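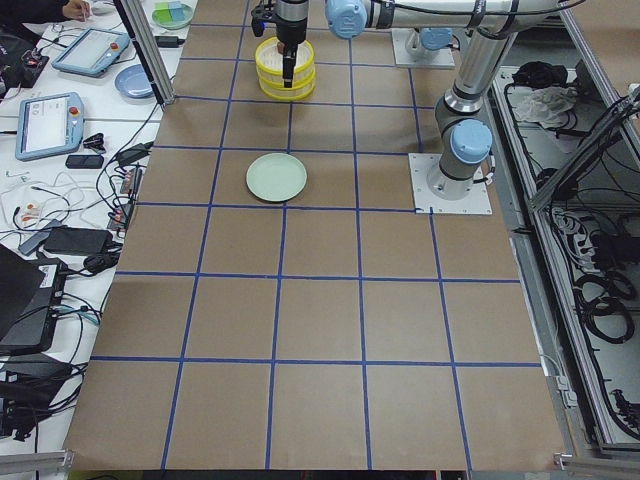

Green plate and yellow stacking containers on the papered table

Sharing a kitchen table with other people's projects: how do you split the shelf space?

Asked by Maham Kakakhel, May 15, 2024

There are five of us in a rented house in Ristutcombe and one kitchen with what the letting agent called generous storage. It has two wall cupboards and a shelf over the fridge that only I can reach. Until April we ran it on goodwill. Then one housemate discovered steaming, another discovered fermenting, and I discovered that my half of the lower cupboard had become a quarter.

I have no objection to steamed dumplings. I have eaten a great many of them, usually while complaining about where the steamer lives. But every time I want a saucepan I have to lift out a tower of things that belong to somebody else, and they go back in a different order, and then I get a note. The notes are very polite. One of them had a diagram.

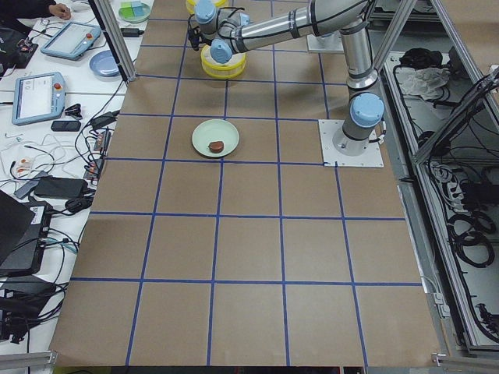 I suggested a rota for the cupboards, which went down about as well as you'd imagine. Then I suggested we each keep one pan and share the rest, and it emerged that everyone's idea of "the rest" was everyone else's. We have now got as far as agreeing that something must be done, and that it should be done after the exams.

Has anyone divided up a small kitchen and stayed on speaking terms? I don't want to spend more than 50 quid, and we're not allowed to drill.

2 answers

Gwawr Watkins
Six years of house shares, four kitchens, one lasting grudge (over a colander). My advice is to stop dividing by person and divide by how often a thing gets used. Put everything you own between you on the floor. Yes, everything, including the fondue set. Anything used daily goes at elbow height whoever bought it. Anything weekly goes above or below. Anything that makes the whole house go quiet while they try to remember what it does goes in a box under its owner's bed.

Steamers and sieves are the worst offenders as they're wide and mostly air. Stack the wide things by diameter, biggest at the bottom, and keep lids upright in a cheap letter rack. Mine came from Heltetti and cost less than a sandwich. Food stays separate, by the way. Share pans, never share cheese.
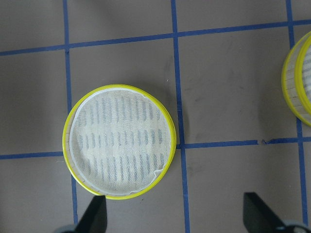

Yellow-rimmed lid with a sieve-like middle

Label the shelf edges and leave the pans alone. Labels on pans come off in the sink and then you're fishing bits of them out of the plughole. Paper tape on the shelf edge will do, and it peels off before the inspection. We didn't peel ours off before the inspection and had a long email from Nguyen-Tran Lettings about "adhesive residue". I still have it somewhere.

If you can't drill, get a freestanding rack, the kind with feet that screw in and out. Measure the gap beside your fridge first. I measured mine afterwards and the rack spent two years in the hall holding shoes.

Ecaterina Hodoroagă
just get rid of stuff. no one needs 1,000 tubs

There's also an app called Gistness that does shared inventories, you put in what you've got and who uses it. We tried it. We entered over 980 grams of cumin in four separate jars, had a row about whose was oldest and deleted the app. So maybe that is a recommendation, the cumin did get sorted out.

Small bowls are where it goes wrong in our house. Everybody takes one to their room with a few nuts in it and that's the last you see of it until someone moves out. We do a bowl amnesty on the first of the month. You leave them outside your door, no questions, and whoever's turn it is washes the lot.

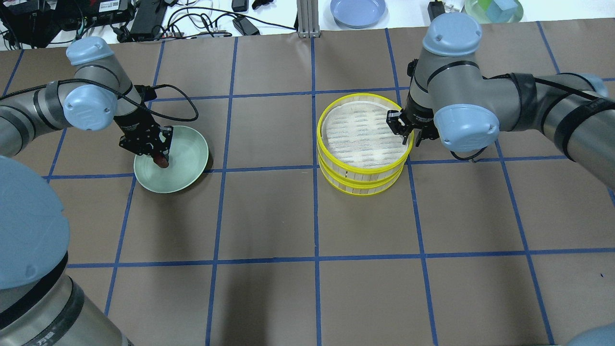

Meinir Pumphrey: The amnesty does work, but only if you let people bring back the spoons as well. We left the spoons out the first time and ended up stirring tea with a fork until the next one.

Ecaterina Hodoroagă
fair, we include spoons now. Mugs are still under negotiation

Maham Kakakhel
Thank you both. I've floated the everything-on-the-floor idea and got three yeses and one "is this about the dumplings". The gap by the fridge is the width of a baking tray, so no rack. Will report back after the exams if I'm still living here.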